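Bunville Home Forum > Paint, Walls and Floors > Blue walls with a dark green floor, yes or no?

marsh_kettle
Member
I want to ask for advice about colors before I buy paint. We are painting the small room behind our kitchen in Polletdale. It was a pantry and now it will become a play room for two children. The floor is old boards which I sanded last month, first with 80 grit and then finer. My wife wants the floor in a dark green that goes a little to teal. I would like the walls blue. My brother says that blue and green together is a mistake which every beginner makes.

The room has one window to the north. The floor is 18 square meters. I have not painted a floor before, only walls and one fence.

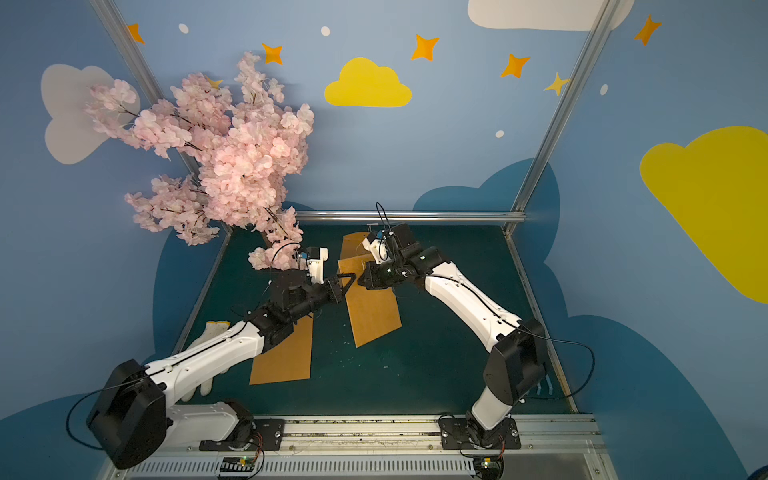 Blue walls, dark teal-green floor

What do you think? Is it too cold for a north window? I can still change the blue, but the green is nearly decided.

lintelandsill
Regular
Your brother is repeating an old saying. Blue and green are fine together if one of them is clearly darker. The trouble comes when both are in the middle, then the eye does not know where the wall stops. In your case the floor is dark, so I would not worry about it.

What I would worry about is the north window. Blue in north light becomes gray in the afternoon. Paint a big piece of cardboard with two coats, put it on the wall which gets the least light, and look at it at 4 p.m. Do not look at it at noon and decide.

potting_bench
Member
I disagree with the above. We had blue walls in a north room for six years and it felt cold every winter, also with the heating on. Guests kept their sweaters on! We painted it a warm cream in the end and I only regret that we waited. For children I would take yellow or cream and keep the green floor, if your wife likes it.

lintelandsill
Regular
Which blue was it? There are blues with some red in them and they behave quite differently. One bad blue is not all blues.

potting_bench
Member
It was from Grunby, I think it was called harbor something. I do not have the can anymore. Yes, maybe it was a bad one, but he also does not know yet if his is a bad one.

marsh_kettle
Member
Thank you both. I did the cardboard test as advised. In the morning the blue is pleasant. At four it is a little dull, but with the lamp on it comes back. My wife looked at it and said "it is a wall," so I take this as approval.

Now I have a second question. The children ask for something on the walls, not only flat color. I was thinking of a border at the height of 130 centimeters. Has anybody done this in a small room?

oldputty
Regular
Borders make a small room look smaller. It cuts the wall in two. I have painted rooms for a living for more than 18 years and I have painted over many borders. If you want to decorate, leave the line out and spread small shapes over the wall with plenty of space between them. Then nobody can see if one is crooked.

Also please think about the floor. Everybody talks here about the walls, but the walls will forgive you. A floor paint needs days to become hard, even if you can walk on it the next morning. If you push a toy shelf over it too early you will see this scratch for the rest of your life.
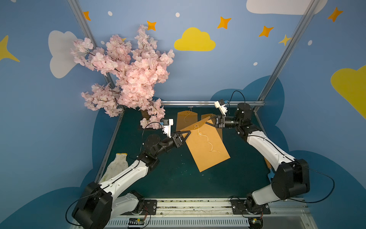 Đinh
Moderator, Paint, Walls and Floors

I agree with oldputty about the small shapes. Cartoon clouds, stars and dots on pale blue are cheerful, and the dark green beside them keeps it from becoming too sweet. Please notice also how well a tan-orange thing, like the envelope, goes with that green. If you are afraid of a cold room, this is a cheaper solution than changing the walls: one rug or two cushions in this kind of color, and the room becomes warmer to the eye.

One warning. A very dark floor shows pale crumbs and dust, much more than a middle color does. In a play room you will be sweeping each evening. I have such a floor in my hallway and I still like it, but I did not know this when I chose it.

For the shapes I would do the following. Cut the stencil from thin plastic and not from paper, which gets soft after a few prints. Use a sponge with almost no paint on it. Dab it first on an old newspaper until it leaves a dry print, then go to the wall. Let the base coat rest for several days before you put any tape on it.

potting_bench
Member
I still say cream, but I admit the clouds are nice. With white clouds the blue at least has a reason to be blue.

About the stencils, the edge of the clouds bled on me when I tried it in my niece's room. I had to correct each one with a small brush. It took the whole weekend.

oldputty
Regular
Too much paint on the sponge. It is always this. Read again what Đinh wrote about the newspaper.

lintelandsill
Regular
Or draw the clouds by hand with chalk and fill them with a brush. A cloud does not need to be exact. Stars are another matter, for stars I would take the stencil.

marsh_kettle
Member
This is very useful. We will do clouds by hand and stars with a stencil, and no border. I showed the thread to my wife and she is already looking for an orange rug, so I think the warm side is taken care of.

Can I ask also about the order? Floor first or walls first? The man in the shop said floor first, because then I can clean the drops off the new paint easily. To me this sounds wrong.

oldputty
Regular
It sounds wrong because it is wrong. Ceiling, walls, decoration, floor, and then the baseboards if you want them clean. Start the floor in the corner farthest from the door. I know a person, I will not say who, that had to leave by the window.

Đinh
Moderator, Paint, Walls and Floors
Walls first, yes. And vacuum the boards two times before the floor paint, also between the boards. In February the paint dries slowly in an unheated room, so please leave the heating on low and the door open a little.

marsh_kettle
Member
Walls are finished, two coats. I start with the clouds this evening. The younger one wants to have one cloud in the shape of a fish, and I have agreed to it.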